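Hirkden textile sort moves to floor-level grading

The Hirkden clothing recovery depot has changed the way it grades donated workwear and household garments, replacing bench sorting with a floor-level method for bulky and mixed-fibre items. The change took effect in June and was confirmed as permanent in an operating note issued on 9 November 2024.

Under the previous arrangement, all incoming stock was tipped onto a waist-height bench, opened out and graded in a single pass. Long items such as coveralls, dressing gowns and heavy coats overhung the bench on both sides, and seams at the hem were regularly missed. Regraded stock from the bench line reached 43 bags in the final quarter of its use.

The revised method separates garments by weight before grading. Light woven pieces are shaken out individually to release folds and expose the full length of the placket and inside seams. Heavy knits, lined jackets and padded items are set down on clean carpet without folding and left until the light pieces in the same bag have been cleared. Each bag is limited to 4 kilograms, down from the earlier limit, so that its contents can be laid out without overlapping those of the next. 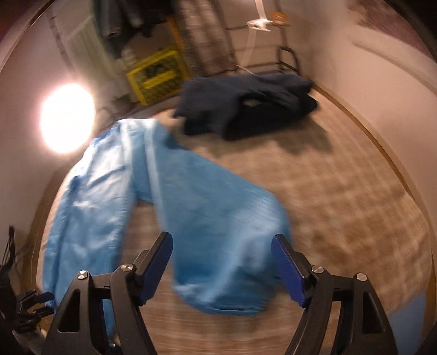 Photo: Hirkden depot / Wikow Textile Recovery

A light blue garment in thin fabric and a dark navy one on beige-tan carpet. Thin fabrics with a slight sheen are checked along the seam line first, as pulled threads are easier to detect there than across the body of the garment. Dark heavy items are graded last under the revised sequence, with particular attention to pilling, cuff wear and colour loss at the folds.

Wikow Textile Recovery, which operates the depot, said the carpeted area had been retained from the building's former use as an office. The company assessed vinyl sheet as an alternative and rejected it on the grounds that knitted garments slid when turned, and that grit collected on the smooth surface and transferred to pale fabrics. The carpet is vacuumed at the start of each shift and again after any bag found to contain loose fibre, soil or broken fasteners.

Garments are assigned to one of two streams at the end of grading. Stream A covers items fit for resale with no repair, or with minor repair limited to buttons, hems and drawcords. Stream B covers items suitable only for fibre recovery or cutting into wiping cloth. Anything damp, mouldy or contaminated with oil is withdrawn before it reaches the carpet and is not counted in either stream.

Between June and the end of October the depot graded 2,157 garments by the new method. The operating note does not give a split between streams for the period. It states that labels will continue to be read where present, and that unlabelled garments will be classed by hand feel and weight only. Burn testing of fibre samples has been discontinued.

Stream A stock is folded, bagged and sent to the Shemweta outlet, where it is steamed and hung. Outerwear is held back over the warmer months and released in autumn. Stream B stock is baled on site and collected fortnightly.

A second carpeted bay is being prepared at the Fistance transfer station, with grading to begin once lighting has been upgraded. The existing overhead tubes there cast a strong shadow on the working side, and navy, black and charcoal items could not be told apart reliably during a preliminary check. Replacement fittings have been ordered.

Donation hours at Hirkden are unchanged. Donors are asked to empty all pockets, close zips and keep workwear separate from household clothing. Shoes, belts and hats should be placed in the marked bin beside the entrance. Pillows, doonas and electric blankets are not accepted at either site.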